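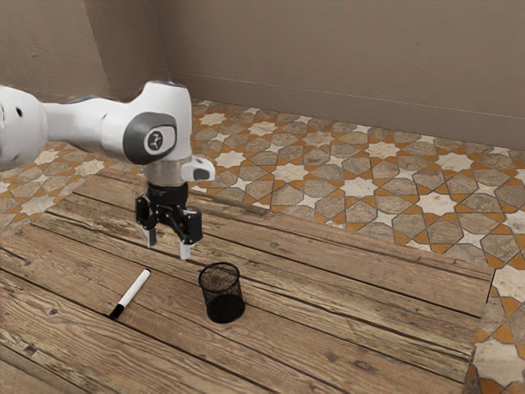 Sim view of the cell: marker on the planks, mesh cup to the right, gripper open.

Gripper closes above the marker in sim after fingertip change

Posted by plankside, January 23, 2022

I look after one pick-and-place cell in the Pirkthorpe shop and keep a simulated copy of it for trying out changes. The job is simple: pick up a marker lying flat and drop it in a black wire mesh cup. It ran fine until October, when I swapped the fingertip models for a shorter pair from Workberg. Now the fingers close above the barrel and come up with nothing.

I changed the fingertip meshes and set the new length in the gripper file. The approach height in the Plindus job is the same as before. I ran 898 tries overnight and 772 of them missed. The ones that worked were mostly with the marker lying nearly straight across the fingers. On a diagonal it almost always fails.

Is this a tool center point problem or a collision problem? I would like to fix it before I touch the real arm.

sarmiento_cells
It could be both, but do the tool center point first. Changing the mesh and the length does not move the TCP in most setups. Your planner is probably still putting the old fingertip position at the marker, so the new, shorter tips stop high by the difference in length.

What I would do:
Open the gripper file and find the offset from the mounting collar to the TCP.
Measure the new tips in the model, fingers closed, from the collar face to the end of the tip.
Put that number in, save, and reload the whole cell. A job restart alone may keep the old value.
Jog down over a bare board at slow speed and read the height when the tips touch. It should be zero or very close.

The diagonal misses are a separate thing. Check that the grasp angle comes from the marker pose and is not a fixed wrist angle left over from testing. With a fixed angle the fingers only line up with the barrel when you get lucky.

Also make sure the collision shapes were swapped along with the visual ones. They are separate entries – easy to miss.

gritty_bearing
Had the same thing. Just lower the approach height until it grabs. Worked for me.

dulltool
I would not lower the approach height. It hides the wrong offset, and then the drop into the cup is off too, so you end up fixing that by hand as well. Do the TCP as above. After mine was corrected I ran 4,000 tries before copying the offset to the real controller, and I still did the first real run at low speed with a hand on the stop.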